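Talpur Labs Declines to Sign Gripper Safety Pledge, Publishes Its Own Checks Instead

TALPUR, 3/1/23 - Renent, a maker of hand-held and arm-mounted grippers, said today it will not sign the Kesier Pledge on safe robot handling, and will publish the full inspection rules used at its Talpur workshop so that customers can judge them line by line.

The Kesier Pledge, put out this winter by the trade group of the same name, asks companies to promise "responsible gripping practices." Renent read all 50 pages. The text does not say how often finger pads should be checked, who should check them, or what happens when a worn one is found.

"We have no quarrel with the people who wrote it," said Marisa Piras, head of product safety at Renent. "But a company could sign on Friday and change nothing on Monday. I asked twice what would count as breaking the pledge. I'm still waiting to hear."

The Renent rules run to 7 pages. Finger padding is looked over at the start of each shift and logged by name. Fraying is written down the day it is seen, even when the tool stays in use. Pads are replaced after 200 hours of work or at the first failed pull test, whichever comes first. A tool with no log entry goes back on the rack.

Renent does not claim the rules are proven. In a trial at the Turska packing site, staff logged 298 shift checks, and the company says that is too few to show fewer dropped items or pinched hands.

"Customers should be suspicious of our paperwork too," said Taha Shehata, who runs the Talpur workshop. "A checklist gets filled in at the end of the day from memory if you let it. We spot-check the logs against the tools, and we will print the mismatches." 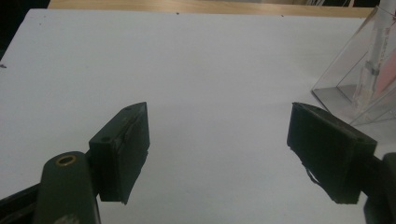

Does a signed pledge make a gripper safer to use?

Only if it sets a check that someone has to carry out and record, and the Kesier text sets none.

The rules are free to copy and change. Renent will post its first list of log mismatches at the end of March. Kesier members who want to compare them with their own shop rules can ask for a copy through the Renent press office.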